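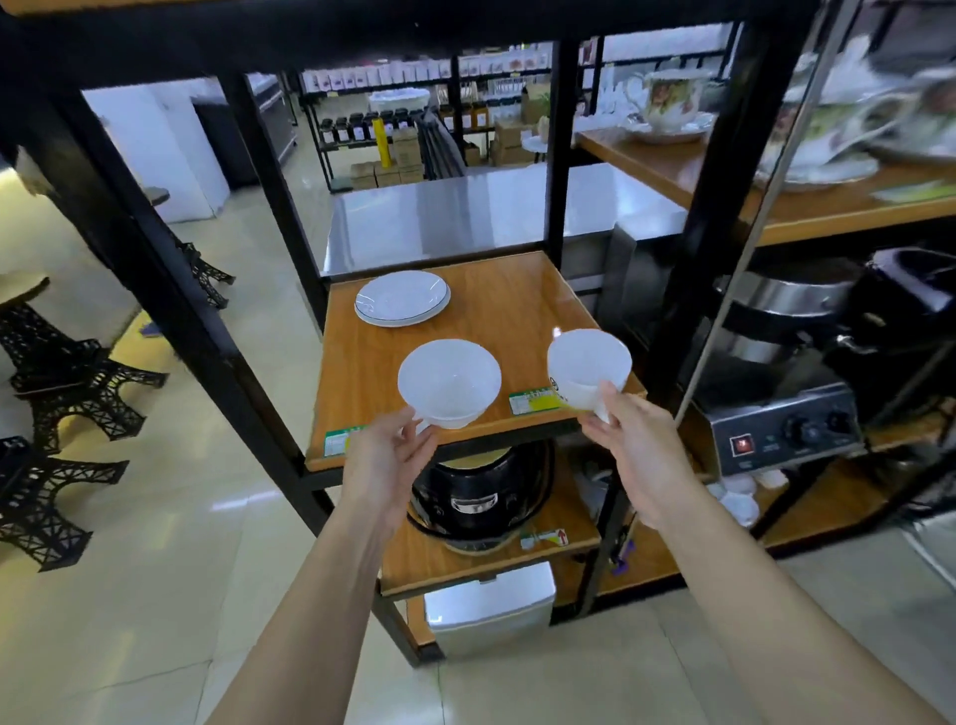

White ware on the black metal unit, cooker one shelf down.

Search this forum Go Advanced search

Storage and Shelving > Kitchens and tea rooms

Open metal shelving for dishes and appliances: load, spacing, what goes where

Print this thread | E-mail this thread | 9 replies | 1441 views

ydk_karpenko wrote:
Shared break room, second floor. Black metal unit with wood shelves, orange-brown gloss finish. The dishes and the small appliances all live on it. Current arrangement is white bowls and plates on the shelf above the electric cooker, a white lidded appliance at the bottom, and a stainless countertop appliance in the next bay over.

Two questions.

1. Is it acceptable to keep dishes directly over a cooker that vents upward? Clearance is not generous.
2. The product stickers are still on the front edges of the shelves. Does removing them damage this kind of finish?

I have no documentation for the unit. It was here when we took the lease.

zervas_fit wrote:
1. No. Steam goes straight into the underside of the upper shelf. Gloss finish resists it on the face, much less on the cut edges and at screw holes. Expect swelling at the back edge first, where you won't look.
2. Warm the sticker with a hair dryer on low for 60 seconds, then pull it back on itself at a flat angle. Residue comes off with cooking oil and a soft cloth. No acetone.

Danylo Z. wrote:
Disagree on 1. The cooker can be stored there. It can't be operated there. Pull it out to a counter when it's running and the clearance stops mattering. We have done this at Idden since the kitchen opened and the shelves are flat.

zervas_fit wrote:
In a shared room people will not pull it out. Design for what they do.

Danylo Z. wrote:
Then take the cord off the shelf. If the only outlet in reach is at the counter, it gets used at the counter.

khrys_d wrote:
What is the load on the dish shelf? Stoneware bowls in quantity are heavier than people assume. I would put plates low and cups high, and keep stacks against the posts where the beam carries them. A stack in the middle of a long span is what gives you sag.

Also check feet and wall fixing before anything else. A tall unit with appliances in it should be anchored at the top beam. If it isn't, the rest of this thread is secondary.

ydk_karpenko wrote:
Anchored, two brackets, checked Monday. Load on the dish shelf is low. It's a few bowls and cups and a small stack of plates with a dark rim line. I weighed the whole lot on the parcel scale and it was under 2000 grams, so I'm not worried about sag.

The reason I ask is that I'm sorting what belongs on the unit and what should stay on the tea table. The table is already in use for tea and I don't want to carry everything back and forth.

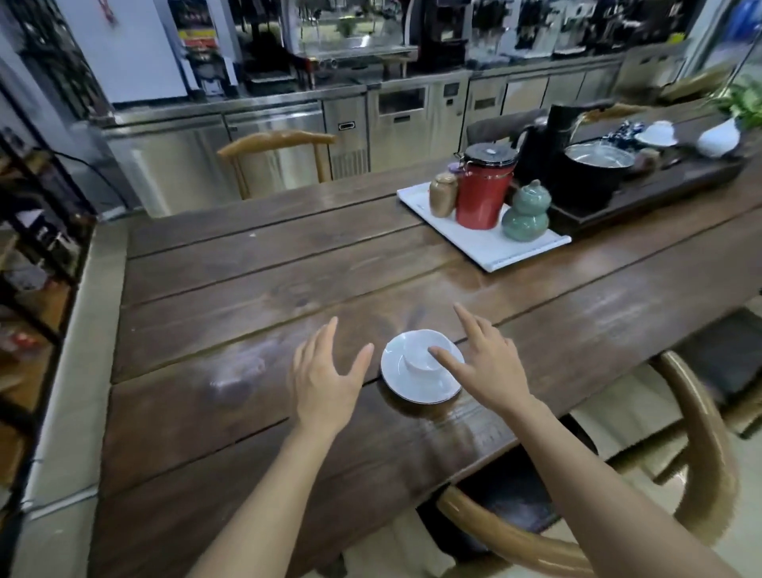 My inclination is to leave the kettle and the slatted tray where they are permanently, keep the lidded jars together on the white tray so they can be lifted off in one go for wiping, and put only the cups and saucers in daily use on the table. Bowls and plates go to the shelf. The table top is varnished plank with visible gaps between the boards, so anything that sheds crumbs or loose leaf is a nuisance to clean out.

oksana.s wrote:
Agree with the white tray. Two comments.

Keep tea away from the kettle. If your jars hold leaf, steam each time a lid comes off is the problem, more than light. Clamp lids with an intact gasket are fine. A plain ceramic lid sitting in a ceramic neck does not seal, whatever the shop says. Use those for what you will finish in a week or two.

For the gaps, a stiff nylon brush along the grain, then vacuum. Do not wet it first. Wet leaf in a board gap stains the edges and you'll be sanding.

zervas_fit wrote:
I'd move the kettle too. Varnish that is already scuffed will bloom white under repeated heat and damp.

oksana.s wrote:
It's on a tea tray. The tray takes the heat and the drips. Moving it means carrying a full kettle across a room, and I'd take a white ring over that.

khrys_d wrote:
Felt pads under the tea tray if it gets dragged. Replace them when they compress. The Werulora ones with the rubber core last longer than plain felt but leave a mark on some varnishes, so test under the table edge.

ydk_karpenko wrote:
Outcome so far. Stickers first, using the low heat method on one at the left corner. It came off in one piece, finish unmarked. Oil removed the residue. The others will be done this week.

Cooker stays on its shelf, cord unplugged and tied, used at the counter only. I'll check the underside of the dish shelf in December and report if there is any swelling. Kettle stays put. zervas_fit, noted, and I'll look for bloom at the same time.

zervas_fit wrote:
Check the back edge with a straightedge. Fingertips will miss the first millimeter.

Share (9) | Print this thread | E-mail this thread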